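What the folding taught us at Teltdale

I have worked with second-hand clothes for most of my adult life, the last stretch of it at Teltdale, where we take in coats, knitwear and bedding by the sackful, sort it, grade it, fold it and send it on to shops. It's not glamorous. My hands smell of other people's wardrobes by ten in the morning, and I've got a shoulder that clicks when I reach for the top shelf. I like it, though. I like the people, I like the radio, and I like finding a really good coat under a heap of tired leggings.

So when we were told in March that folding would be going over to machines, bit by bit, I did what everyone did and went to the canteen to moan about it. We'd all heard about the Tresard warehouse up the road, where the packing went automatic and the friendly chatter went with it. A friend who stayed on there says the pay is fine and the day is very long.

What we got was slower and stranger than that. The system is called Viren, and it learns from people doing the job with a gripper in their hand, over and over, on proper clothes in proper homes as well as on our benches. Some of us were asked if we'd have a go. I said yes, mostly out of nosiness (and a bit because the hours suited me).

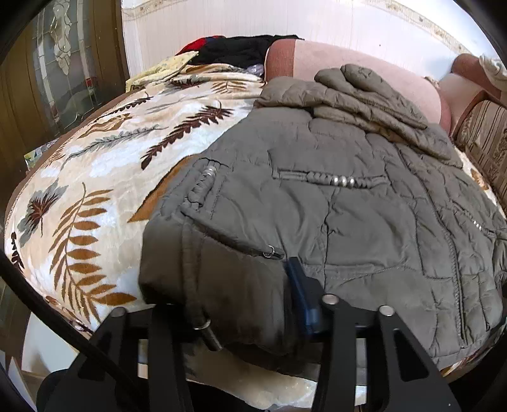
I'd always thought of folding as the easy bit, the thing you do while you talk. Then I had to do it with two black fingers and no sense of touch, and good grief, it was like eating peas in ski gloves! A puffer jacket is the worst of the lot. It's got all that quilting, so it never lies flat when you want it to and it springs back the moment you let go, and then there are the trimmings. Cord round the pockets, little silver beads, a zip pull dangling off the end of a slanted pocket, all of it waiting to be snagged. With my own hands I'd smooth round those without a thought. With a gripper I had to decide, every single time, where to take hold. I came home more tired than I've ever been after a day at the bench.

And that's my first point, really. The job we were told was simple enough for a machine is full of small decisions, and we'd been making them for years on a wage that said otherwise. I'd love it if somebody upstairs noticed that before the machines arrive and not after. When a company needs about 300 goes at a coat from people who know coats, it's buying knowledge, and knowledge ought to cost more than an hour of standing about.

To be fair to Teltdale, they did pay extra. Eight of us signed up and we got a supplement for each session, which came in handy. But it stops when the sessions stop. What we taught the thing carries on working, in our building and in anyone else's that buys Viren, and we don't get a penny from that. I don't know what the right arrangement would be. A musician gets something when the song is played again, and I can't see why a folder should be so very different.

My second point is about what's left over. The plan is for the machines to do 30 per cent of our folding by the end of the year, starting with towels and T-shirts. Fine, take the towels. I've folded enough towels. The trouble is that towels are also our rest. You do a hard sack, all mixed and musty, and then you have a nice soft run of towels and your head clears and you have a natter. Take away the easy work and you've got a whole day of difficult work, at the same pace, with the same breaks. The Hodžić report that went round our union branch made just this argument, and it's the one bit of it that people were reading out to each other at lunch.
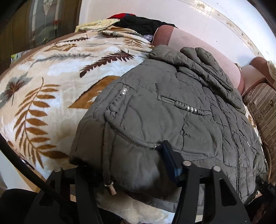

The quilted jacket again, half folded over on itself, with the gripper up against it.

I asked one of the engineers whether the machine would know a good coat when it met one. He said grading was a separate project. I found that more worrying than he meant it to be, as grading is the part I'd fight for. It's where you turn a cuff inside out and check the lining, and argue over whether a missing bead matters.

I'm not against any of this. My shoulder would be glad of a rest, and the younger ones on our shift are quite keen, one or two of them want to train up on the maintenance side and I hope they get the chance. But I'd like three things written down before the first machine is switched on. Longer breaks when the easy work goes. A place on the training for anyone who wants it, whatever their age. And some share, however small, for the people whose hands it learned from. We've got a meeting with management after the bank holiday and I've been told to keep my bit short, so I'll probably just read them this.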